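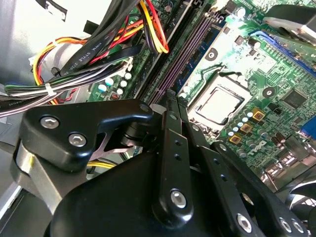
The teardown arm in the Altby workshop has moved off its practice blocks and on to whole desktop computers. The job we want it to do is narrow. Given an old office PC with the side panel off, it should take out the memory, unplug what can be unplugged, lift the processor once the bracket is open, and put each part in the right tray. Members have been doing this by hand at the back bench for years, and it is slow. The current test machine is a Dell board still in its case, with the processor sitting in its socket and the two purple memory slots beside it already empty, so the work at the moment is mostly about reaching in over the board without touching anything. The cables are the hard part. There is a bundle of power supply wires at one side of the board, a flat black ribbon running through it, and a zip tie holding some of it together, and all of that is in the way of an arm that cannot feel a wire until it is already pulling on it.

Pei-shan Mak started the build in August with a secondhand six-joint arm bought through the club's parts fund. It came without a controller. The replacement, which we have been calling Khaemba after the folder the code lives in, runs on an old laptop under the bench and talks to the arm over a serial cable. The gripper was built here. It uses parallel linkages so the fingers stay square to each other as they close, and it has been through several sets of fingers. The first set was too wide to get between a memory stick and the cooler on most boards. The second was narrow enough but bent at the tip when it met any resistance. The set fitted now is stiffer and has held up through 116 practice pulls on loose boards clamped to the bench.

Results on those loose boards were mixed at first and are now decent. Of the last 70 pulls, 63 came out clean, meaning the stick left the slot straight and ended up in the tray. Most of the misses were on boards where a latch had not opened fully. The arm does not work the latches yet. A person opens them first and then steps back.

Working inside a case is a different matter. On a loose board the gripper can come in from any side. Inside a case it has one opening, the drive cage takes up part of it, and the power supply cables hang wherever the last owner left them. Two changes have helped. The first is that the arm now makes a slow pass over the board before it goes down, and the software marks anything standing higher than the memory slots as off limits. The second is that we lowered the top speed by a good deal. A full approach, from the parked position to hovering over the socket, takes long enough that you can get a cup of coffee poured, and we are fine with that. The laptop logs motor current on every joint, and if the current on any of them jumps, the arm stops where it is and waits for someone to press the green button.

There was one accident in the fall. The gripper closed on a fan lead during a retreat move and pulled the header off the board. The board was scrap, so nothing was lost, but after that we added a rule that the fingers must be fully open before the wrist moves up unless the software believes it is holding a part. It still gets that wrong now and then. A small switch behind the finger block would settle the question, and Pei-shan has one on order.

Money so far: the arm and power supply came to around $300, paid from the parts fund. The laptop was donated. Bolts, plate, and filament for the gripper came out of the general stock, and anyone who used shop filament for test fingers should please write it on the sheet by the printer, as the sheet and the spool do not agree.

What comes next is cable handling. The plan is to leave the zip ties to people for now. Cutting anything near a board with a powered arm is more risk than we want to take on, and a pair of flush cutters does it in a second. With the ties cut, we would like the arm to push a bundle to one side and hold it there with a simple hook while the gripper works. That means a second, much smaller arm or a fixed post that swings in from the edge of the table. The post is cheaper and we will try it first. Drawings are pinned up over the bench, and comments in pencil are welcome.

After that comes the processor. Lifting one straight up out of an open socket looks easy, but the gripper fingers are the wrong shape for it, and the pins on some of the older boards bend if the part tips. A suction cup on a swing-out bracket is the likely answer. If you have experience with small vacuum pumps, or have one you are not using, leave a note in the robot binder.

We could also use more machines. Desktop towers of any make are fine, working or not, as long as they have no hard drive in them. Please take the drive out at home. We cannot wipe drives at the workshop and do not want to store them. Monitors, printers, and laptops are no use for this project and should go to the county drop-off. Leave towers on the lower shelf by the roll-up door with a tag that says KHAEMBA, and do not stack them more than two high.

The yellow tape on the floor marks how far the arm can reach at full stretch. Stay outside it when the lamp on the post is lit, including when the arm is not moving, as it may be partway through a pass. The bench vise is inside the tape, so check with whoever is running the arm before you use it. The sign-up sheet for running sessions is on the inside of the tool room door.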